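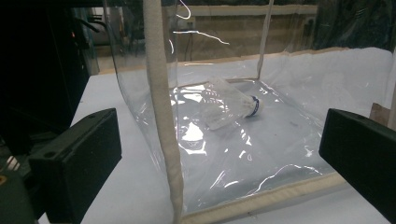
A reader signing as Wuller line, third attempt wrote in the comments that the last version of this section sent them straight to the burial index, where they spent an evening mourning the wrong family. Fair enough. Section 6 has been rewritten, and the burial index now stays shut until step 8.

17 comments | 34 shares

6. Setting up a household file from the Dehghan census sheets

Before you start, have these open: your Gandar tree file, a blank source list, and the Delen place list in its own window. You will look at the place list more than you expect. The district changed its spelling of nearly every village between one census and the next, apparently for the exercise.

1. In Gandar, open File, then New Household. Do not choose New Family. A family is people related to each other. A household is people who were under one roof when the man with the ledger knocked, and may include a lodger, two farmhands and an aunt of no known origin.

2. Type the place name exactly as it is on the sheet, blots and all. Put the modern spelling in the second box, labeled Standard Place. If the sheet says "near Delen," type "near Delen." You may feel an urge to work out how near. Save it for the Notes box.

3. Enter the head of the household first, then everyone else in the order they are listed. The order often tells you who was thought to belong to whom. Gandar will offer to sort them by age. Decline. It will offer again when you save. Decline again.

NOTE: If the "relation to head" column is blank, leave yours blank too. Gandar fills empty boxes with "child" unless you turn this off under Settings, Guessing. The makers did call the menu Guessing, which is to their credit.

4. Enter ages as given. Do not convert them to birth years yet. People in these sheets age at their own pace: a woman of 34 in one census may be 40 in the next, taken a full decade later, and good luck to her. Gandar keeps the stated age and the calculated year in separate fields, and it can live with a disagreement between them. So can you.

5. Add the source. You need the sheet number, the line number and the name of the collection. "Found online" is not a source. Neither is "Cousin's tree," however nicely the cousin laid it out.

CAUTION: Do not press Merge at this stage. The button is large and green and sits where you would expect Save to be. Merging two people who share a name takes one click. Pulling them apart again takes an evening, and their children tend to end up with the wrong set.

6. Save the household, close it and open it again. Check that the number of people matches the sheet. If you are one short, look for an infant written sideways in the margin. If you are one over, you have probably entered the enumerator, who signed at the bottom.

7. Repeat steps 1 to 6 for the next census. Make a new household each time, even if the same people seem to be in it. You are going to compare the two, and that's hard to do once you've typed one over the other.

8. Now open the burial index. Search by surname and Standard Place only, and leave the first name out, as the Wuller clerks used short forms, middle names and, in one stretch of pages, just initials. Copy likely matches to the Maybe list. They stay on the Maybe list until a second record agrees with them.

NOTE: The index covers the Wuller churchyard and the chapel ground. It doesn't cover Delen, which kept its own book and stored it in a room with a stove. Pages 8 to 17 are gone. If your people died in those pages, try the probate calendar (Section 9).

If something goes wrong

The household shows up twice: you pressed Save while Gandar was still thinking. Delete the copy with no source attached.

The place comes up in another country: Standard Place was left empty and Gandar picked one. Fill it in and press Refresh.

Your great-grandfather is listed as his own lodger: see the caution about Merge. Restore the backup made when you opened the file. It is in the Dehghan folder if you followed Section 2, and wherever you left it if you didn't.

Go on to Section 7 once you have at least two households saved for the same surname.

Share this section (34)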